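Vacancies and Calls > Research Participation

Print this page | E-mail this page

Call for Participants: Reading Habits and the Kitchen Table

The Nerton Centre for Domestic Life invites applications from adults who wish to take part in a study of where and how people read at home. The study is led by Takeshi Hirano and forms part of the Centre's wider programme on everyday routines in shared households.

Previous work by the Centre found that a good deal of household reading takes place at the table where meals are eaten. Letters are opened there, school forms are signed, and newspapers are left open from one day to the next. The present study will look at this habit more closely, with particular attention to homes in which three or more people use the same table.

Participants will be asked to keep a written diary for 90 days. Each entry should record what was read, by whom, at what time of day, and whether the reading was interrupted. Entries need not be long -- a few lines will normally be enough -- but they should be made on the day in question. Diaries and pens will be supplied. Those who prefer to type may request an electronic form. 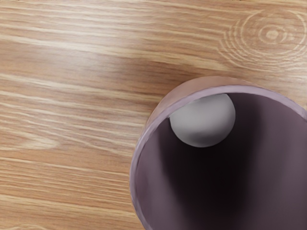

Wood grain on a tabletop (computer rendering).

In addition to the diary, each participant will attend two interviews, one at the start of the study and one at the end. Interviews last no longer than an hour and are held at the Centre's offices in Flarnus or by telephone. Travel costs to Flarnus will be repaid on production of a ticket or receipt.

Who may apply

Applicants must be aged 18 or over, live with at least two other people, and have a table in regular use at home. Both owners and tenants are welcome. Applicants should expect to remain at the same address until the diary is complete. People who took part in the Centre's Tazi survey of bedtime reading may apply, provided that they state this on the form. Employees of the Centre and members of their households are not eligible.

Payment

Participants who complete the diary and both interviews will receive 300 pounds. Those who withdraw early will be paid in proportion to the number of weeks completed. One payment is made per household, and it is for members of the household to agree how it is shared.

Confidentiality

Names and addresses are kept apart from the diaries and will be destroyed 5 years after the study closes. Other members of the household will be asked for their written consent before the first entry is made. Short passages may be quoted in published work, with all personal details removed.

How to apply

Application forms may be obtained from the Pramo desk at the Centre or by post. Completed forms must reach the Centre by 2026-08-08. Applicants will be told the outcome within seven working days of that date -- please do not telephone before then. Late forms cannot be considered.

Comments (3)

Margaret: Does a breakfast bar count as a table? We have no room for anything else.

Study Office: Yes, provided that meals are regularly eaten at it. Please mention it on the form.

D. Pell: Sent for the form in July and it came very quickly, thank you. My sons read nothing but cereal packets, so I hope those can go in the diary.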